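I have been eating at Altavano since it opened in the old bank building, and this was my fourth visit. The first three I paid from my own pocket and kept my opinions to myself. Now they have changed the chef and the menu, so I think it is fair to write it down.

The new chef is Seema Sengar. She was second in the kitchen at Bouchard for 7 years, and people who liked the duck there will find a cousin of it here. The owner is still Khairul Gunawan, who was taking coats at the door when we came in. There is now one tasting menu only, seven courses, at $540 for two persons with the wine. Without wine you ask and they calculate it for you. I would prefer to see this price printed.

We started with a small cold soup of green tomato and cucumber. It had good sourness and a little oil on top with the flavour of dill. After that came bread, baked in the house, with a dark crust and cultured butter. My wife said it was the best thing of the evening. I don't agree, but I understand her.

The third course was scallop with brown butter and grated horseradish. The scallop was cooked very exactly. The horseradish was too much, and for some minutes afterwards I could not taste the wine, a dry Riesling which deserved better. I mentioned this to our waiter, Lewis MacBrayne, and he did not argue. He brought a bit more Riesling to my glass. Good service is often this simple.

Then the duck. It is aged, roasted on the bone and carved at a side table, with cherries and a sauce that has been reduced for a long time. The skin was thin and crisp, and the meat had the colour of a ripe plum. At Bouchard it was served with turnips, which I never liked. Now there is a cake of potato and celery root, pressed and fried, and I would come back for this alone. 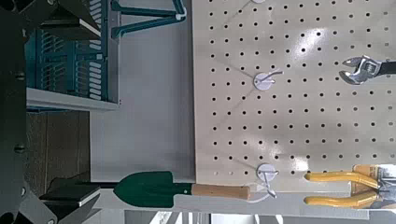 *Adjustable wrench on a cream pegboard.*

The fish course was weaker. Halibut is an expensive fish and it should not need a heavy sauce of smoked cream. It arrived lukewarm, and the skin had become soft. At the next table they sent theirs back and received a hot one without any discussion, so maybe I should have done the same. I am too polite in restaurants.

Between the fish and the dessert there is a cheese, one piece only, with honey and a thin cracker. I was hoping for a trolley. Dessert was a buckwheat tart with poached pear and an ice cream of bay leaf. It was not very sweet, and the pastry broke cleanly under the fork. Wilma Ritchie makes the desserts, and she also makes the little caramels that come with the bill. Ask for a second one.

The wine list has 461 bottles, which is a lot for a dining room with so few tables. Alistair Farquharson looks after it and he explains without making you feel ignorant. The reds are mostly from places where I can't afford to drink. By the glass it is more friendly, and he will pour a half glass if you ask him. The pairing itself was generous, except with the cheese, where the sweet wine was too cold to smell of anything.

About the room I have two complaints. The tables along the wall stand so close to each other that I now know a great deal about my neighbour's divorce. And the music is loud near the bar. When you reserve, ask for the back part, under the high windows.

Everything took a little more than three hours. There was one long wait before the halibut, and maybe that explains its temperature. The reservation is by telephone or through their site, and they hold a deposit of $60 per person, returned if you cancel two days before. In February they close for holidays.

**Food:** very good, with one weak course

**Service:** excellent

**Noise:** bad near the bar, fine at the back

**Value:** fair for an anniversary, too much for an ordinary evening

**Would I return:** yes, in spring, when the menu changes and I hope the halibut is gone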